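스텐빌 증류소, 사과 브랜디 '모난덴' 첫 병입… "숙성고 문을 여는 날짜는 술이 정한다"

사과 산지로 알려진 스텐빌에서 작은 증류소 아르네손이 숙성 브랜디 '모난덴(Mornanden)'을 내놓는다. 이 증류소가 자체 과수원의 사과로만 만든 첫 제품이다. 증류 책임자 그레이엄 피커링과 블렌딩을 맡은 우옌 찌에우를 증류소 2층 시음실에서 만났다. 병과 라벨을 디자인한 나카지마 다케시와는 나중에 전화로 이야기를 나눴다.

피커링은 원래 맥주 양조장에서 일했다. 아르네손에 온 뒤에도 처음 몇 해는 남의 원액을 받아 병입하는 일이 대부분이었다고 한다. "그때는 우리 이름으로 나가는 술이 없었습니다. 과수원은 있는데 사과는 전부 주스 공장으로 갔지요. 주스 값이 떨어진 해에 증류기를 들이자는 말이 나왔고, 중고로 한 대를 샀습니다. 구리 단식 증류기인데 목 부분을 두 번 고쳐 썼습니다."

사과 품종은 단맛보다 떫은맛과 산미를 기준으로 골랐다. 수확한 사과는 바로 짜지 않고 나무 상자에 담아 서늘한 곳에 두었다가 착즙한다. 발효에는 별도의 배양 효모를 넣지 않는다. 피커링은 이 방식이 특별하다고 생각하지 않는다고 했다. "옆 농가들도 집에서 마실 사과주는 다 그렇게 만들었습니다. 느리고, 해마다 조금씩 다릅니다. 겨울에 발효조가 한동안 멈춰 있으면 걱정은 되지만 손을 대지 않습니다."

증류는 두 차례 한다. 첫 증류에서 나온 술을 모아 다시 증류하고, 처음과 끝에 나오는 부분은 잘라낸다. 어디서 자를지는 피커링이 직접 맛을 보고 정한다. 기록지에는 시간과 도수를 적지만 결정은 코와 혀로 한다고 했다. 같은 날 증류한 술이라도 오전과 오후의 자르는 지점이 다를 때가 있다.

숙성 이야기는 찌에우가 이어받았다. 찌에우는 와인 쪽에서 경력을 시작해 엔트휘슬 통 제작소에서 일하다가 이곳으로 왔다. 지금 쓰는 통도 대부분 엔트휘슬에서 수리한 것이다.

"새 통은 거의 쓰지 않습니다. 새 나무에 오래 두면 사과 향이 바닐라 향에 눌립니다. 처음 몇 달만 새 통에 넣고, 그다음에는 오래된 통으로 옮깁니다. 옮길 때마다 술이 줄어드는 게 아깝기는 합니다."

이번 모난덴에 들어간 통은 모두 20개다. 찌에우는 통마다 시료를 받아 작은 병에 담고, 며칠 간격을 두고 여러 번 맛을 보았다. 처음에 제외했던 통 하나가 마지막에 다시 들어왔다. "단독으로 마시면 거칠고 연기 같은 냄새가 조금 납니다. 그런데 아주 적은 양을 섞으니 뒷맛이 길어졌어요. 그레이엄은 반대했습니다. 두 가지를 잔만 바꿔서 내놓았더니 그 통이 들어간 쪽을 고르더군요."

옆에 있던 피커링은 그 말을 부인하지 않았다. "지금도 그 통만 따로 마시고 싶지는 않습니다."

숙성고는 과수원 북쪽의 돌 창고를 고친 건물이다. 온도를 맞추는 설비는 없고 여름에는 문을 열어 바람을 들인다. 아래층은 습하고 위층은 건조해서, 위에 둔 통이 더 빨리 진해진다. 찌에우는 위아래 통의 자리를 바꾸지 않고 각각의 성격을 그대로 둔 뒤 블렌딩에서 맞춘다. 자리를 바꾸려면 통을 굴려야 하는데, 계단이 좁아 사람이 다칠 뻔한 일이 있었다고 했다. 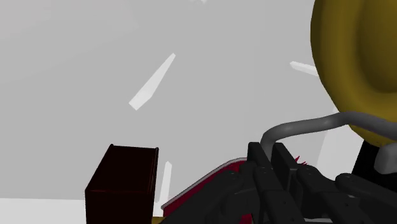
병과 라벨

나카지마 다케시는 이전에 차와 식초 포장을 주로 디자인했다. 증류주는 이번이 처음이다. 아르네손이 처음 요구한 것은 어깨가 넓고 무거운 병이었는데, 나카지마가 말렸다.

"무거운 병은 바에서 따르기 불편합니다. 손목이 아픈 병은 선반 뒤로 밀려나요. 그래서 목을 조금 길게 하고 바닥 두께를 줄였습니다. 고급스러워 보이지 않는다는 의견도 있었지만, 한 손으로 잡아 보게 하니까 더는 말이 없었습니다."

라벨에는 사과 그림이 없다. 과수원의 경계선을 선으로만 옮겨 그렸고, 그 아래에 증류 연도와 병 번호를 적었다. 종이는 면 섬유가 섞인 것을 썼다. 얼음통에 담가도 가장자리가 쉽게 일어나지 않는다고 한다. 이름의 철자를 두고는 의견이 갈렸다. 모난덴은 과수원 끝에 있던 옛 밭의 이름인데, 오래된 지도마다 표기가 달랐다. 결국 농가에서 가장 오래 써 온 표기를 따랐다.

마개는 코르크로 정했다. 유리 마개도 검토했으나 시제품을 눕혀 두었을 때 새는 병이 나왔다. 나카지마는 이 부분을 다음 병입 때 다시 논의하고 싶다고 했다.

수량과 가격

첫 병입분은 366병이다. 이 가운데 90병은 증류소에서 직접 팔고, 나머지는 식당과 주류 전문점으로 간다. 유통을 맡은 제이미 스톡데일은 주문을 받을 때 한 곳에 많은 양을 주지 않기로 했다고 말했다.

"한 군데서 다 가져가겠다는 연락도 있었습니다. 편하기는 했겠지요. 그런데 그러면 마셔 본 사람이 거의 없는 술이 됩니다. 식당에는 잔으로 팔아 달라고 부탁하고 있습니다. 계약 조건은 아니고 부탁입니다."

가격은 아직 공개하지 않았다. 스톡데일은 통을 수리하는 비용이 예상보다 많이 들어 처음 계산을 다시 하고 있다고 설명했다. 증류소 판매분은 5월부터 예약을 받는다.

어떻게 마실 것인가

식당 쪽에서는 셰프 카이 부이가 먼저 시음했다. 그는 식후주로만 내는 데에 반대하는 편이다. "차갑게 하지 않고 작은 잔에 따라서 돼지고기 요리와 함께 냅니다. 기름기가 있는 음식 옆에서 산미가 살아납니다. 디저트에는 오히려 어려웠습니다. 사과 타르트와 맞춰 봤는데 둘 다 맛이 흐려졌어요. 짠 치즈는 괜찮았습니다."

찌에우는 물을 몇 방울 넣어 보라고 권했다. 따른 직후에는 알코올이 먼저 올라오지만, 잔에 두고 기다리면 껍질째 구운 사과와 마른 풀 향이 나온다는 것이다. 얼음에 대해서는 말리지 않는다고 했다. 다만 큰 얼음 하나가 낫다고 덧붙였다.

다음 제품 계획을 묻자 피커링은 배를 섞은 증류주를 시험하고 있다고 답했다. 양은 통 하나를 겨우 채울 정도다. 배는 발효가 더 까다롭고, 지난 수확분은 절반을 버렸다. 출시 여부는 정하지 않았다.

"일단 통에 넣었으니 지금은 할 일이 없습니다. 봄에는 과수원 쪽 일이 더 급합니다. 가지치기가 밀려 있고, 오래된 나무도 몇 그루 바꿔 심어야 합니다."

인터뷰가 끝난 뒤 피커링은 착즙기 부품을 받으러 시내로 나갔고, 찌에우는 시음실에 남아 다음 시료의 번호표를 붙였다.

2026년 2월 19일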